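Two open days, one bag, no proper breakfast

Typing this up on the train before I forget it all. Went to see Voltov and then the Khổng showroom, same trip, because the kitchen at home needs doing and I can't pick a worktop off a screen. Anyone else thinking of going, here are the notes. Bit of a jumble.

Voltov first. Doors at nine, queue by quarter to. Badge on a string, hi-vis in one size (huge), sign the sheet, off you go. Coffee from an urn, decent. Biscuits gone by the time I got there. Toilets are back across the yard so go before the tour starts, it lasts 45 minutes and they don't wait.

Our guide was Đức Ông. Quick walker, good voice, you could hear him over the fans. He's been on the finishing side for years and clearly likes it more than the selling side. Kept picking up offcuts and handing them round. Everybody got to rub their thumb on things. Best bit of the morning, that.

What I hadn't understood from the brochure is that the colour and the finish are ordered separately. You choose the pale grey, fine, but then you choose how smooth. Flat, fine, medium, coarse. Same grey four times over and they look like four different colours once they're under a window. Flat looks bluer. Coarse looks dirty, to my eye, though the couple behind me loved it and took a photo of the order code.

Walked through the racks after. Everything standing on edge with felt between, chalk numbers along the side. The chalk is all they use. Asked about it, was told labels leave glue. Makes sense. Somebody's lunch on rack three.

Then the cleaning table, which was popular. Beetroot, turmeric, black coffee, red wine, cooking oil, all left on samples overnight, and a bucket and cloths so you could have a go. Turmeric won, as it always does. On the flat finish it came away with washing-up liquid and a bit of elbow. On the coarse one I got it to a faint yellow and gave up. The fine was in between, nearer the flat. Wrote that down twice and underlined it.

Knife marks: didn't get to try. There was a board with scratches on it and a card asking you to guess which were made with what. I guessed wrong. Left the card face up for the next lot, sorry.

Shop at the end, obviously. Offcuts in a crate, 60 pence each, cash tin. Bought several as coasters. Heavy to carry round all day, should of thought of that.

Lunch was a roll from the van at the gate. Cheese and pickle. Fine. Sat on the wall with two people from Fuma who fit kitchens and were full of stories about sinks. Their tip, and I'm passing it on for free: take a cupboard door with you. Not a photo of the door, the door. They'd brought a small drawer front in a carrier bag and kept holding it against everything. I'd brought a paint chart and felt a bit silly.

They also said go and look at the Alline range if you want pale without it being white. Which was lucky since Khổng stocks it and I was going there anyway. Bus from the end of the lane, then a walk past the allotments. Don't trust the map, it sends you through a car wash.

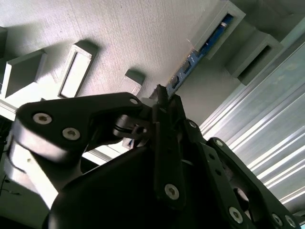

KHỔNG SHOWROOM, October

Much quieter than Voltov. Smaller as well, and warmer, coats off straight away. Free to wander, no badge, a bowl of mints.

It was the pale ones I'd come for and the pale ones I spent the afternoon on. White-grey, fine texture, the sort of surface you have to get up close to before you notice it has any grain at all. Stand back and it just reads as plain. I went in wanting plain, so that suits me. My sister wants something with a pattern running through it and she can have that in her own kitchen.

Light matters more than I'd have thought. They've a switch on the wall for warm, cool and daylight, and you're allowed to fiddle. Under warm the pale greys all go to porridge. Cool, they sharpen up and the darker ones start looking a bit office. We've got warm bulbs at home. Might be cheaper to change the bulbs.

Texture under the hand, then. Fine is what I keep coming back to. Flat shows fingerprints, at least the flat samples at Voltov did by the end of our tour, after all those thumbs. Fine hid them. Also it doesn't squeak when you slide a plate. I tested this with a saucer from the tea trolley and got a look.

Edges: square, eased or round. Square is smartest, and it's what catches your hip at eleven at night. Going for eased. Round looks like school.

Asked about sample sizes. Small ones are free and posted, big ones you leave a deposit. Get a big one if you can carry it. A small square of pale grey on a dark old worktop tells you nothing, it only looks white. My lot are all numbered on the back and the one I liked best is 2,024, writing that here so I can find it again. The handwriting on my sheet is no use, I was leaning on a radiator.

Things I forgot to ask, if anyone goes before me:
- whether the upstand comes in the same finish or only flat
- hot pans. Every leaflet says trivet and leaves it there
- how long a repair takes and do they come out to you
- joins. Ours is an L shape so there will be one

Left at closing, chap was already turning the lights down section by section. Missed the bus. Got the next one. Coasters still in the bag, shoulder now wonky.

Would I go back? To Voltov yes, for the racks and the turmeric, though take your own biscuits. Khổng yes and with the cupboard door this time. Allow longer than I did. I gave it the tail end of a day and it wanted the front half.

Directions for Voltov: station, left, over the footbridge, keep the canal on your right untill the chimney. Parking in the field if dry. Dogs not allowed in but there was a hook and a water bowl by the gate, and one very patient spaniel.

Next stop's mine. Will add prices when the quote comes.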